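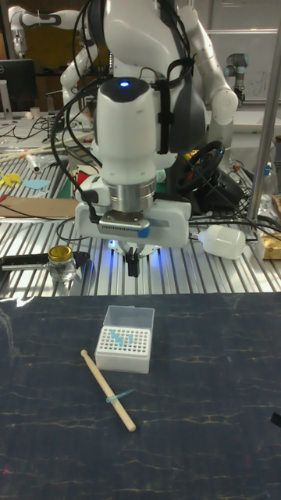

基礎実験法 配布資料 第4回
チップラックの扱いと作業台の整え方
Vurnilvilleキャンパス Dosstead棟 1063室

1. この回の範囲

前回までにピペットの持ち方、吸引と吐出、目盛りの読み方を扱った。今回はピペットの先に付けるチップと、それを立てておく箱(以下、ラックと呼ぶ)を取り上げる。チップは消耗品であり、実習中にいちばん多く手に取る物でもある。ラックの置き方、開け方、使う順番、途中まで使った箱のしまい方を決めておくと、作業の途中で迷うことが少なくなる。

後半では作業台の区分けと、片づけの手順を説明する。実習の評価にはデータの値だけでなく、終了時の台の状態も含める。

持ち物は白衣、保護眼鏡、実験ノート、油性ペン。手袋は部屋に備えてある。髪の長い人は束ねておくこと。

2. ラックの各部の呼び方

班の中で指示を出し合うときに言葉がそろっていないと取り違えが起きる。この授業では次の呼び方に統一する。

本体:下の箱の部分。チップの先端はこの中に下がっている。
上板:穴が格子状にあいた板。チップはこの穴に一本ずつ立つ。
ふた:本体の奥側でつながっている覆い。製品によっては外れるものもある。
正面:ふたのつなぎ目と反対の側。使う人に向ける。
行と列:正面から見て横の並びを行、縦の並びを列と呼ぶ。行は奥から手前へA、B、C、列は左から右へ1、2、3と数える。奥の左隅がA1になる。

位置を伝えるときは「右の上のほう」などと言わず、行と列で言う。ノートにも同じ書き方で残す。

上板は本体に載っているだけの製品と、爪で留まっている製品がある。載っているだけのものは、箱を傾けると板ごとずれる。運ぶ前に、どちらの型か確かめておく。

3. チップの種類

チップの色は、多くの場合、容量の区別を助けるために付いている。ただし色と容量の対応は製造元によって違う。別の研究室で覚えた対応をそのまま持ち込まないこと。容量は箱の表示で確認し、表示が読めないときは使わずに申し出る。

今回使うのは300 µL用のチップである。ピペットの側面に書かれた容量とチップの容量が合っているか、班の二人で別々に確認してから始める。合わないチップでも先に付いてしまうことがあり、付いたというだけでは正しい組み合わせとは言えない。根元にすき間があると液が垂れ、量も少なくなる。

フィルター付きのチップは、筒の上のほうに白い詰め物が見える。今回は使用しない。棚では下の段に分けてあるので、取り出すときに間違えないようにする。

4. ラックを置く

ラックは、ピペットを持つ手の側で、試料より少し外に置く。右利きなら体の正面に試料、その右にラック、さらに右に廃棄用の容器という並びになる。左利きの人は左右を入れ替える。新しいチップの上を使用済みのチップが通る配置は避ける。

台の端からは手のひらひとつ分以上離す。ふたを開けると奥に張り出すため、後ろ側にもその分の余裕をとっておく。壁際に押しつけて置くと、ふたが途中で止まり、何かの拍子に倒れて戻ってくる。戻ってきたふたがピペットに当たると、付けたばかりのチップが汚れるだけでなく、ラックごと動いて残りのチップが飛び出す。

台に敷いたシートや布にしわがあるときは、先に伸ばしておく。しわの上に置いた箱はわずかに傾き、チップを差し込むときに揺れる。置いたあと、本体の角を軽く押してみて、がたつかないことを確かめる。

5. ふたを開ける

ふたを開けるのは、使う直前にする。片手で本体の側面を押さえ、もう一方の手でふたの手前の縁を持ち上げ、奥へ静かに倒す。途中で手を離さない。閉めるときも同じ道筋を逆にたどる。

ふたの内側には触れない。チップの上で手を動かす回数をできるだけ減らし、話をするときは顔を横に向けるか、いったんふたを閉める。袖口が上板に触れやすいので、白衣の袖は手袋の中に入れておく。

作業の手を止めて席を立つときは、短い時間でもふたを閉める。戻ってきたときに開いたままだった箱は、その日の練習用に回し、本番の測定には使わない。

6. 使う順番を決める 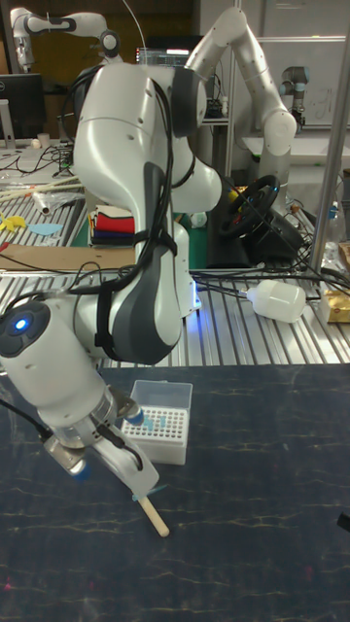

チップをどの穴から取るかは、始める前に班で決めておく。この授業では、右利きの人は右端の列から、左利きの人は左端の列から取り始めるのを基本とする。手前から奥へ一列を使い切り、それから次の列に移る。途中まで使ったラックでは、残りがどこにあるかを先に見る。透明なふたを後ろに起こした白い箱で、薄い青のチップが上板の左寄りに少しだけ立っている、という状態なら、残りが左に寄っているので、右利きの人はその中の右側から取っていけばよい。残りがいくつものかたまりに分かれていたり、斜めに並んでいたりする箱は、数を確かめるのに時間がかかり、数え間違いも多い。そういう箱を渡されたら、どの位置に残っているかをノートに簡単な図で写し、そのうえで使い始める。

あいた穴を埋めるためにチップを移し替えたいときは、手袋をした指でつままず、ピペットに付けて運ぶ。ただし測定用のラックでは移し替えをしない。並びが悪くても、そのまま使う。

取る順番を守ると、残りの数を見れば何本使ったかがわかる。ノートに書いた操作の回数と、減ったチップの数が合わないときは、どこかで付け替えを忘れたか、余分に使ったかである。測定が終わってからでは確かめられないので、区切りごとに照合する。

7. チップを付ける、外す

ピペットをまっすぐ上から下ろし、軸の先をチップの口に入れる。軽く押して止まったところで、もう一度だけ少し力を加える。横に揺すって締めつける人がいるが、軸が傷むのでしないこと。強くたたきつけるのも同じである。力を入れすぎたチップは外すときに固く、勢いよく飛ぶ。

付けたら、まっすぐ上に引き上げる。チップの先が上板の高さを抜けるまで、横に動かさない。斜めに抜くと隣のチップに触れるか、穴の縁に当たって先が曲がる。先が曲がったチップは見た目にわずかな違いしかないが、吐出した液が側面に回り込む。目の高さで一度見て、曲がっていれば捨てる。

隣のチップが一緒に持ち上がって、上板の上に横倒しになることがある。倒れたチップは拾って穴に戻さず、廃棄容器に入れる。台の上に落ちたものも同様に扱う。落ちたチップがきれいに見えても、測定には使わない。

外すときは廃棄容器の口の内側にチップを向け、取り外しボタンを押す。容器の外から投げ入れるようにしない。容器が八分目になったら、新しいものに替える。

8. 棒や治具を使うとき

ラックのそばで木の棒や定規のような細長い物を使うことがある。上板を指しながら位置を確認する、倒れたチップを寄せる、といった場面である。棒の先は手よりも遠くまで届くぶん、先端の高さを見誤りやすい。上板の上を横切らせず、必ずラックの外側から近づける。 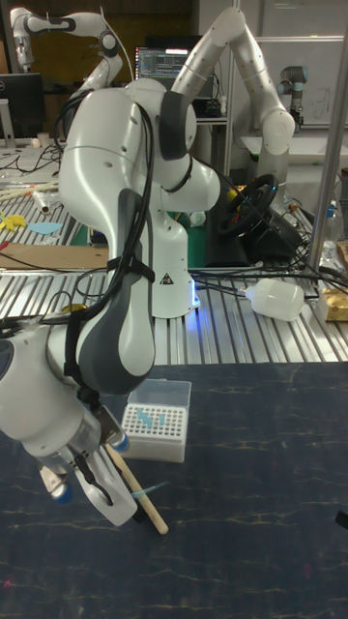
使い終わった棒は、ラックの手前に転がしておかず、トレーの中に入れる。丸い棒は台のわずかな傾きでも動く。トレーがないときは、シートの上で筋に沿わせず、ラックと平行に置いて端に当て物をする。木の棒は水を吸うため、試料や洗浄液のそばには置かない。ぬれた棒は次の班に渡さずに、乾燥棚へ戻す。

測定用のラックでは、棒を使ってチップに触れない。練習用のラックに限って使用を認める。練習用の箱には、ふたに「練習」と書いたテープが貼ってある。

9. 作業台の区分け

台の上を次の4つの区画に分けて使う。区画の境はテープで示してもよいし、敷いたシートの縁を目安にしてもよい。

作業区画:試料、ラック、ピペット立て。飲食物、かばん、電話は置かない。
記録区画:ノートとペン。液の入った容器は置かない。
廃棄区画:使用済みチップの容器、紙ごみ用の袋。
待機区画:これから使うボトル、未開封の箱、予備の手袋。

作業区画に置くラックは一度に2箱までとする。三つ目が必要になったら、どれかを待機区画に下げてから出す。

ボトルは立てて置く。横に寝かせておくと、栓がゆるんでいた場合に中身が広がる。空のボトルも立てておけば、空かどうかを持ち上げずに見分けやすい。台の上をコードや管が通るときは、作業区画を横切らないように奥へ回し、余りを束ねておく。引っかけたときに倒れる物が近くにないか、始める前に一度見る。

台の面が濃い色の場合は透明な液のしぶきが光って見えるが、白い粉は目立ち、黒い小さな部品は見落としやすい。明るい色の台では見え方が変わる。片づけのときは、立って見下ろすだけでなく、腰を落として横からも面を見るとよい。

10. 片づけ

終了の合図があったら、次の順に進める。

(1)ピペットからチップを外し、ピペットを立てに戻す。
(2)ラックのふたを閉める。残りの位置と数をノートに書く。
(3)測定用のラックは、ふたに日付と班番号を書いたテープを貼り、Ayala棚の上段に戻す。
(4)練習用のラックは同じ棚の中段に戻す。テープははがさない。
(5)棒、定規、当て物をトレーにまとめる。
(6)廃棄容器のふたをして、出口横の台車に載せる。
(7)台を奥から手前へ一方向に拭く。往復させない。
(8)手袋を外し、手を洗う。

空になったラックは捨てない。本体、上板、ふたを組んだまま回収箱に入れる。詰め替えは教員側で行うので、学生が袋入りのチップを詰める必要はない。上板が割れているものや、ふたのつなぎ目が外れたものは回収箱に入れず、前の机に持ってくる。

11. 記録の書き方

ノートには、使ったラックの表示、開始時の残り、終了時の残り、落としたり曲がったりして捨てた本数を書く。書式はZavel共有フォルダの「チップ使用記録」にある。手書きで写しても、印刷して貼ってもよい。

記入例
ラック:300 µL、測定用
開始時:左から四列、全部あり
終了時:左から二列、全部あり
廃棄:一本(先の曲がり、付けた直後に確認)
照合:操作回数と一致

一致しなかったときは、数字を合わせようとせず、そのまま「不一致」と書き、思い当たる箇所を添える。不一致そのものは減点しない。

12. 確認しておくこと

次回までに、自分の使うピペットの容量と、それに合うチップの容量を答えられるようにしておく。ラックの行と列の数え方も、図を見ないで書けるようにする。

次回は同じ部屋で、水を使った秤量の練習を行う。はかりの台数が限られるため、前半と後半に分かれて入室する。組み分けは1063室の扉に貼り出す。早く着いた班は、Ayala棚から練習用のラックを一箱出し、ふたを閉めた状態で待機区画に置いておくこと。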